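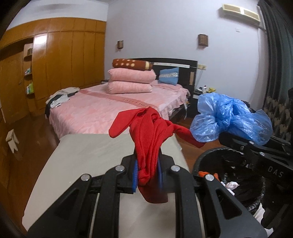 Figure 5. Red garment held at its middle between the blue finger pads.

Section 8. Good Practice for Soft Items in Bedrooms

Read this section before you record anything made of cloth. It applies to the Hamimard hand-held gripper in single and paired use. Rigid items are in Section 7, where life is simpler.

Cloth has no handle and no correct side up. The rules below were drafted by Sinéad Ní Mhurchú in May, after she had reviewed more footage of socks than any contract should allow.

8.1 Before you start

1. Ask the resident which rooms and which items you may use. "It was on the floor" does not count as permission.
2. Put away anything with a name, address or prescription on it. Check the nightstand and any open shelves.
3. Leave the rest of the room as you find it. A bedroom that looks like a hotel is of limited use to us, and you will not be thanked for making the bed.
4. Close each gripper fully, open it fully, and close it again. Both pads should meet along their whole length.
5. Check every pivot bolt by hand. Snug is correct. If you need to put your foot against something, stop.

Note: Wipe the finger pads with a damp cloth and let them dry. Lint builds up on them quickly and turns a good grip into a hopeful one.

8.2 Picking up a garment

1. Bring the open jaws down over the thickest part of the fabric. A fold is better than a single layer.
2. Close slowly until both pads press on the cloth, then hold for one breath.
3. Lift straight up. Keep buttons, zippers and drawstrings out of the linkage.
4. Watch the loose ends. A grip at the middle leaves fabric hanging on either side, and it will catch on whatever you like least.
5. Move to the target and open the jaws all the way. Do not shake the gripper to free the item. Lower it until the cloth touches down, then release.

If you drop the garment, carry on and pick it up again. Do not restart the recording. Dropped items are marked as such during review by Colm Nic Aodha, who is hard to shock.

CAUTION: Keep fingers and sleeves away from the arms while the jaws are closing. The linkage can't tell your shirt from the one you were asked to pick up.

8.3 Working with two grippers

1. Decide which hand leads and keep to it for the whole take.
2. Never pass an item from jaw to jaw over a person or a pet.
3. Keep the arms of one gripper clear of the other. If they touch, pause, separate them and repeat step 4 of 8.1.
4. Keep thin plastic bags clear of the linkage. They tear without a sound and leave bits in the pivots for weeks.

8.4 Trash bins nearby

Clothes and trash are separate tasks with separate labels. If a bin stands within reach, say in the task name whether it is in use. Do not put a garment in the bin to see what happens. This rule exists on account of one cardigan, and Aurel Preda would like it to be the last.

Used tissues may be handled with the gripper only. Clean the pads afterward, before the gripper goes near anyone's laundry.

8.5 After the session

1. Return every item to where it was, including piles. A pile may be somebody's system.
2. Open the jaws and pick out threads from around the bolts.
3. Log the session in Grarkero before you leave the room. Notes written on the bus tend toward fiction.
4. Report any loose bolt, split pad or sticking jaw under code 51.

Finger pads are replaced at 3000 closures or at the first visible split, whichever comes first. Do not turn a worn pad around to get a little more out of it. Sadao Aoki checks, and he keeps the old ones in a jar.

For wet fabric, see Section 9.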